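The Gidey Box: poem cards for people who work on wards

2023-03-18

I have been running a small reading group for nurses and junior doctors at the hospital in Clestuvcombe for longer than I care to add up, and over the years I must have tried every kind of handout going. Photocopies get left in pockets and go through the wash. Anthologies are lovely but heavy, and whoever takes one home always means to bring it back. So when a friend told me Ostance had put out a boxed set of poems on cards, meant for people in medicine, I ordered it that same evening and then hovered by the mailbox like a child.

The Gidey Box holds 92 cards, each a little bigger than a playing card and printed on a nice thick stock with rounded corners. One side has a short poem, the other has a question or a little prompt for writing. There is also a thin booklet, which I ignored for weeks and then rather liked once I sat down with it (the notes on reading aloud to someone who is in pain are the best thing in it, and I wish they went on longer).

We used the cards for 14 sessions. What I noticed first is how much easier it is to hand a tired person one poem than a book full of them. They read it twice, because there's nothing else to flip to, and then they start talking. The poems about night shifts went over wonderfully, as you'd expect, and so did a very plain one about a father's hearing aid that I would have skipped past on my own. Somebody asked to keep that one, and I let her, so my box is down a card now and I don't mind a bit.

The prompts are more of a mixed bag. The good ones are small and concrete: write about a door you go through every day, list what was on the windowsill. Others ask you to "reflect on your journey as a healer," and my group groaned out loud at those. I've pulled them out and put a rubber band around them -- they can stay in the drawer.

I do have a few other grumbles. The type is too small for a dim break room, and three people had to borrow my reading glasses. The lid is a tight fit and has already started to split at two of the corners. And the translated poems give the translator's name only in the booklet, in tiny print, which seems a shame when the translations are so good. I'd have loved to see the originals on there too, even if it meant a bigger card.

Ostance also sells a companion notebook called Relari, with the same prompts printed at the tops of the pages. I bought one and I wouldn't again. The paper is thin enough that my pen showed through, and any notebook from the drugstore would do you just as well.

The box itself, though, I'd recommend warmly to anyone who leads a group like mine, or to a medical student with ten minutes between classes. A second set is promised for June, with more poems by patients, and I've already put my name down -- I only hope they make the letters bigger.

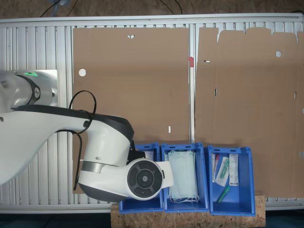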